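Cap day! I have been waiting to get this pile sorted since April and I'm so happy it's finally on the bench.
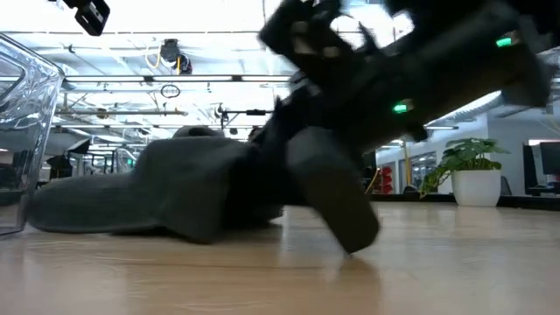

Fleltambridge, November 29, 2021

Dark gray, soft, kind of felty – I love this stuff! Clear bin's right next to it on the table, my favorite kind, because I forget whatever I can't see.

Now for the caps. Blue-grey and a really dark charcoal, and I can't pick a favorite. The blue looks great on the butcher block!
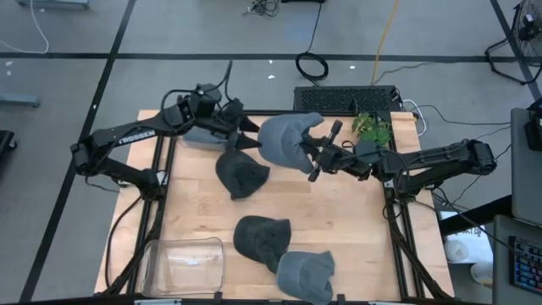
Caps on the bench, both colors

Next up is shelf space. I've got 27 inches and a lot of hope. Tell me how you store yours – stacked or side by side?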